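Vindstead Party Hire – Frequently Asked Questions

Updated August. Delivery bit has changed, please read even if you've hired before. Anything missing, email Ljubica Dervishi at the desk.

How do I book?

Online form or phone. Form is quicker. We need your date, the venue address with zip code, headcount and what you're after. You get a quote back, you say yes, we take the deposit. Nothing is held till the deposit is in, sorry.

How far ahead?

Two weeks is comfy. August and the holidays fill up early, so more like two months. Last minute – call, don't email. Sometimes we have a van going your way anyway.

Is there a minimum order?

Yes, $48 before delivery. Pickup orders too.

Can I mix patterns?

Yes. Plain white is Skandex, the heavier cafe-style stuff is Barbieri, and the odd patterned pieces are sold to you as "mixed" and picked by whoever packs. Tell us if you hate a color.

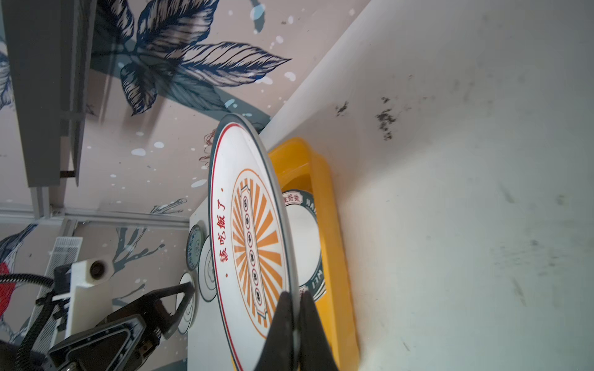

You can ask for one particular pattern but we don't promise a full set of it. For weddings most people go all Skandex for the mains and mixed for cake. Looks nice. Oval platters are listed under Serving, not Plates, people always miss them.

Do I have to wash everything?

No. Scrape and rinse, back in the crate it came in. We wash. Food left on overnight gets the $7 cleaning fee per crate.

What if something gets broken or scratched?

Chips and cracks are charged at replacement cost, taken from the deposit. Light knife marks are fine, thats normal wear. Same for folding tables – marks and scuffs from ordinary use, no charge. Burns, dye and candle wax, yes charge. Keep the broken pieces so we can check them off.

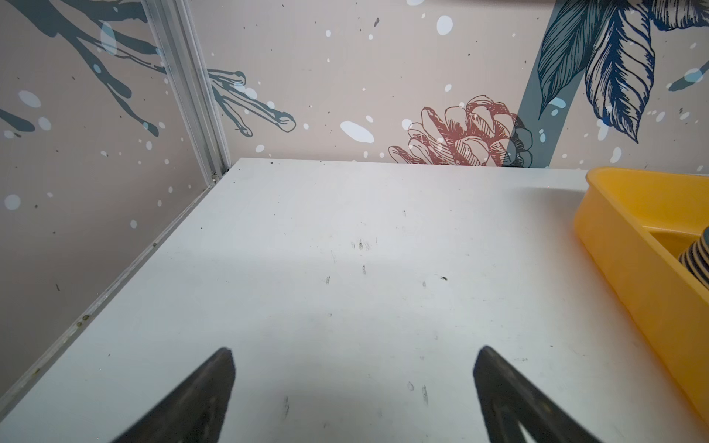
Do you deliver?

Yes, up to 41 miles. Past that it's pickup only. Drop-off is to the door, ground floor. Stairs have to be agreed when you book, not when the driver is standing there. New from this month: evening collections stop at 7 p.m.

Can I come and see things first?

Yes, by appointment. Bring your napkins or a fabric swatch if you're matching. Allow half an hour. Parking is round the back, ignore the sign for Cirano, that's the bakery next door and they do get cross. 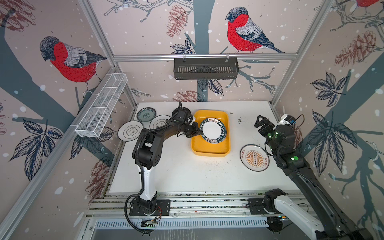 Do you hire out linens?

Cloths and napkins, white or ivory. Runners are on order, no date yet. Don't wash linens yourself please, just shake them out and bag them dry.

What about cutlery and glasses?

Both. Cutlery in tens, glasses by the crate. No steak knives at the moment.

Can I change numbers after booking?

Up till 2 days before. Going up depends on stock, going down is fine as long as you stay over the minimum. Inside 2 days you pay for what was booked. 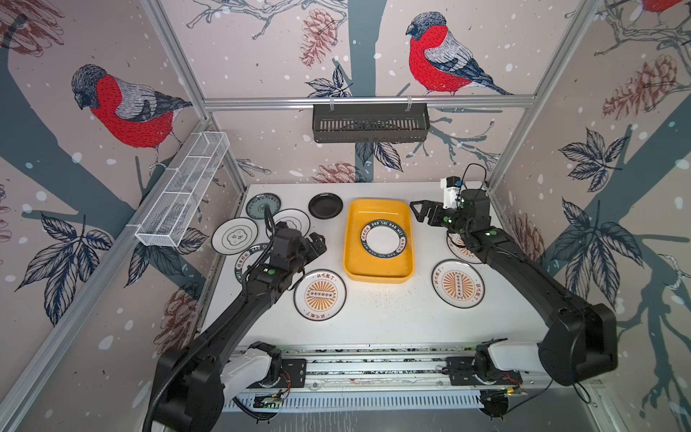
Plates and yellow tray, bullfinch wallpaper behind.

When do I get my deposit back?

Once everything is counted in and checked, ususally within the week. Goes back to the same card. If the card has expired tell us before, not after.

Do you take checks?

No. Card or bank transfer.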